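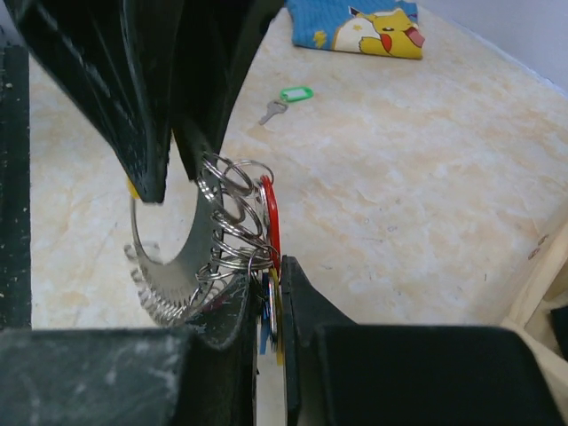 Bike reviews should be written after a season

Babak Nouri
Thursday, June 27, 2019

I bought a trail bike two years ago on the strength of a review. The reviewer had ridden it for two days in a desert, on somebody else's wheels, with a mechanic from the company waiting at the van. He said the rear end was stiff and the bike "came alive" on rough ground. He was right on both counts. He had no way of knowing that the main pivot would start to creak in its fourth month, or that getting at the bearing meant taking off the crank, the chain guide and a plastic cover held on by a bolt the size of a grain of rice.

I don't blame him much. He wrote what he could in the time he had. But I have come to think that the first-ride review, which makes up most of what gets published about mountain bikes, tells a buyer very little, and that the magazines and sites should run fewer of them and spend the money on long tests.

Most people who buy a good bike keep it for years. They ride it in mud in March and in dust in August. They wash it badly or not at all. They hang it in a garage, put it on a rack behind the car, lend it to a brother-in-law. Over that time the things that matter are how long the bearings last, whether the paint holds up where the cables rub, whether the dropper post still comes up when you want it to, and whether the shop can get a replacement hanger before the weekend. A first-ride review can't speak to any of that. It can tell you about the geometry, which is already on the company's site, and how the suspension felt on a trail you will probably never ride.

The bike I ride now is a Mevberg. I picked it because a man at my local trailhead had owned one for three seasons, and he let me ride it up the fire road and down again. It was scratched all over. The grips were worn down on the outside edges. He told me what had broken (a shift cable, a spoke, the lower headset bearing) and what it had cost him to fix. The whole talk took less than ten minutes and I learned more from it than from a month of reading.
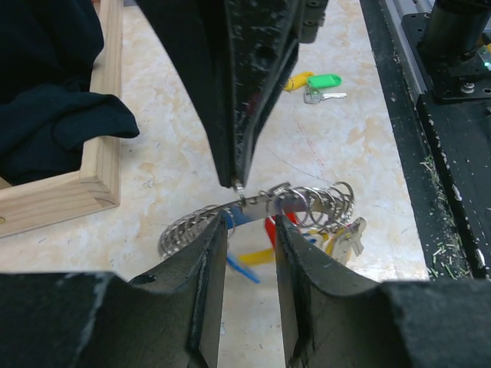
The usual reply from editors is that readers want news. A bike launches, people search for it that week, and a test that shows up nine months later gets a tenth of the attention. I believe them. I have clicked on those launch stories myself, more than I'd like to admit. But there are ways to handle it. Run the launch story as news, with the numbers and the price and some photos, and call it that. Leave off the verdict. Then put the review out when somebody has put real hours on the bike, and link the two together so that a person who lands on the first one finds the second.

A couple of small outlets have started doing this. Joveo, a newsletter I pay for, won't publish a verdict until the tester has at least 100 rides on a bike. It comes out every other month and some issues have a single review in them. The one on the Rusu fork last fall ran very long, and half of it was about seals. I read it twice. The tester had opened the fork himself on his kitchen counter, listed the tools, said which step he got wrong the first time, and gave the date when the oil started to weep. I didn't buy the fork in the end, but I knew exactly what I was turning down.

There is a fair objection here about model years. If a company changes its bikes every twelve months, a test that takes nine of them comes out when the next one is about to arrive. That was a stronger argument ten years ago. A lot of frames now stay the same for three years or so with only the paint and the parts changing, and the pivots and bearings under the new paint are the old pivots and bearings. A long test of last year's frame is often a long test of this year's too. And plenty of us buy used, or wait for the end-of-season sale, so the old model is the one we want to know about.

Another objection is that one person's nine months are not the same as another's. A light rider in a dry state will get twice the life out of a set of bearings that I do. This is true, and the cure is for the tester to say so. Give the body weight, the kind of ground, the number of rides, how often the bike was washed and with what. I would rather have one honest account with those facts in it than a chart with stars.

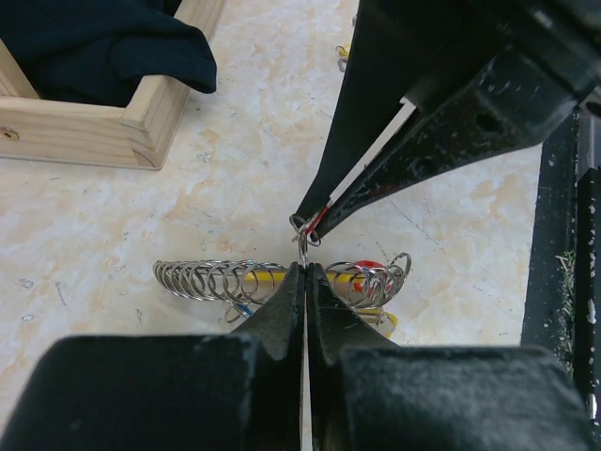 I would also like to see the shop bills printed. Car magazines used to do this with their long-term cars and some still do. At the bottom of the page there is a small box with the miles, the fuel, the services and what went wrong. It is dull to look at and very useful. For a bike it would be shorter — pads, chain, tires, one fork service, maybe a shock service, a wheel trued. I kept my own list last year and the total came to more than I expected, mostly because of tires. On the other hand, a set of Flilla brake pads that I bought only because the shop had no others lasted the entire wet season. They cost me $60 for both ends. I have never seen them mentioned in a review.

The part of this that will be hardest to change is who owns the test bikes. Companies lend them for a few weeks and want them back, in good shape, so the next writer can have a turn. A bike that has been ridden hard for most of a year can't be passed along like that. Either the company writes it off or the magazine buys it. I think the magazine should buy it, at the price a reader would pay, from a shop. That would mean fewer bikes tested. A site that now covers dozens a year might manage eight or ten. I would be fine with that. I can't ride dozens of bikes, and neither can anyone I know.

It would also mean the tester has to live with the shop's service and the warranty line like everyone else. When a frame cracks on a loaned bike, a new one is there by Friday. When mine cracked at the seat tube, on the bike before the Mevberg, I sent photos, waited, sent the same photos again to another person, and was off the trails for most of June. Any review of that bike should have had a paragraph about it. None did, and you can still find the first-ride pieces near the top of the search results, calling it a bike you'll want to keep.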